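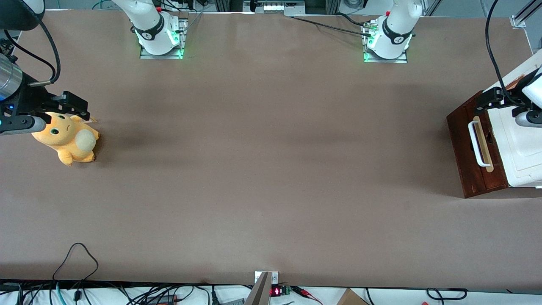
Selon Senan Brophy, la pince avait lâché l'objet bien avant que l'alarme ne s'affiche, et l'opérateur qui se fie au seul message d'erreur cherchera la panne au mauvais endroit. Cette remarque, transmise un mardi à l'issue d'une relève, a conduit l'atelier de Drollstead à réécrire sa procédure de traitement des pertes de préhension. Le texte qui suit remplace la note précédente et s'applique aux deux postes à bras jumelés.

Procédure : perte de préhension sur un poste à deux bras

Objet

La présente procédure décrit la conduite à tenir lorsqu'une pince laisse échapper un objet souple, tel qu'une peluche, ou lorsqu'elle se referme sans que la prise soit confirmée. Elle couvre la mise en sécurité, le relevé des informations, le diagnostic et la remise en service. Elle ne couvre pas les collisions entre bras, traitées dans une fiche distincte.

Rappel de l'incident

Au cours d'un cycle de rangement, le bras droit devait saisir un jouet en peluche et le déposer au centre du plan de travail, pendant que le bras gauche restait en attente près des contenants. Le logiciel de supervision Mukell a signalé un dépassement de couple sur le bras gauche. L'équipe a donc inspecté celui-ci pendant près de 64 minutes sans rien y relever d'anormal. La lecture du journal a montré par la suite que le premier écart provenait du bras droit : la consigne de fermeture avait été interrompue, puis reprise à partir d'une position erronée. L'alarme du bras gauche n'en était que la conséquence, les deux trajectoires étant synchronisées.

L'examen du câblage, conduit par Ailbhe McGrath, a mis en évidence un connecteur mal verrouillé à l'arrière de la pince droite. Le contact se perdait dans certaines orientations du poignet et se rétablissait dans d'autres.

1. Mise en sécurité

Actionner l'arrêt d'urgence du poste. L'arrêt logiciel ne suffit pas : il maintient les moteurs sous tension.

Attendre l'immobilisation complète des deux bras avant tout geste au-dessus de la table. Un bras en attente peut reprendre sa course si la synchronisation est rétablie.

Ne pas retirer l'objet pris entre les doigts de la pince. Sa position constitue une information utile au diagnostic.

Aviser la personne responsable du poste et apposer le panneau de consignation sur le pupitre.

2. Relevé des informations

Exporter le journal complet du cycle avant toute réinitialisation. Le tampon de Mukell conserve les 4 000 dernières lignes ; un redémarrage l'efface.

Reporter sur la fiche d'incident l'ouverture de la pince, l'orientation du poignet et la place de l'objet sur la table. L'état des voyants sera noté tel qu'il se présente, sans interprétation. Un voyant allumé sur la pince indique une alimentation et ne garantit pas la qualité de la liaison de données.

Repérer dans le journal le premier écart entre consigne et mesure, quel que soit le bras concerné. Le code affiché au pupitre correspond à la dernière alarme reçue et peut désigner le mauvais bras.

3. Contrôle du câblage

Couper l'alimentation générale du poste et vérifier l'absence de tension.

Suivre chaque câble à la main, de la pince jusqu'à l'embase. Le câble doit former une boucle assez ample pour accompagner la rotation du poignet sans tirer sur le connecteur. Une boucle trop longue présente le risque inverse : elle peut s'accrocher à un contenant placé sous le bras, en particulier à une poignée ou à un rebord.

Déverrouiller puis reverrouiller le connecteur de la pince. Le verrou doit s'enclencher de façon audible. Tout connecteur présentant du jeu est remplacé ; le maintien par ruban adhésif est interdit.

Dégager les câbles qui passent au sol le long de la table et vérifier qu'aucun n'est pincé sous une équerre de fixation.

4. Contrôle de la pince

Examiner les embouts des doigts. Un embout décollé ou usé réduit l'adhérence sur les textiles à poils.

Vérifier le parallélisme des doigts à l'aide de la cale fournie par Mac Giolla. L'écart admis est indiqué sur la cale.

Contrôler le seuil d'effort programmé. Un objet souple se comprime avant d'opposer une résistance mesurable, et un seuil réglé pour des pièces rigides conduit à une prise déclarée valide alors que l'objet glisse.

5. Remise en service

Retirer l'objet, dégager le plan de travail et rétablir l'alimentation. Effectuer d'abord un cycle à vide, à vitesse réduite, avec un seul bras actif. Répéter l'opération avec l'autre bras, puis avec les deux.

Exécuter ensuite 5 prises consécutives sur l'objet en cause, dans des orientations différentes. Si l'une d'elles échoue, le poste reste consigné et l'étape 3 est reprise depuis le début.

La levée de consignation est signée par Cillian Mac Suibhne ou, en son absence, par Kieran Quinlan. L'opérateur présent lors de l'incident ne peut signer seul.

Archivage

La fiche d'incident et le journal exporté sont déposés dans le dossier Borham, sous le numéro du poste. Les fiches ouvertes avant le mois d'août conservent leur ancienne numérotation. Toute demande de modification de la procédure est à adresser par écrit à Diarmuid McGrath.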